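Support > Community > Network > Slow or dropping Wi-Fi

Kitchen Wi-Fi drops every evening, router light stays green

Posted by Capucine Marchal

Okay, picking this ticket back up because the drops are back! Quick recap: Genlow router in the hallway, Melnyk extender on the kitchen shelf, and every evening the kitchen loses its connection for up to 30 minutes while the rest of the apartment is fine.

What I've tried so far (most of it on Saturday, with a lot of coffee):

Restarted both boxes, router first. Worked until dinner.
Moved the extender from channel 11 to channel 3. Same thing.
Updated the firmware to build 305 – took forever, and it forgot my password halfway through (thanks for that).
Unplugged the microwave for a whole evening. Still dropped, so I've stopped blaming the microwave.
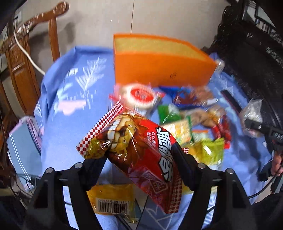
Snack break between restarts. The big grin on the bag helped a little.

The log on the extender shows "lease renew failed" right before each drop, and then it repeats every 900 seconds. My old place in Edport had the same extender and never did this, but that was with a different provider. I'm with Cloltanbridge now.

Could the two boxes be fighting over who hands out addresses? I can't find the setting to turn that off on the extender – the menu in the manual doesn't match mine at all.

Filed under: Extenders, Dropped connection, Open
4 replies · 2 people have this problem · Share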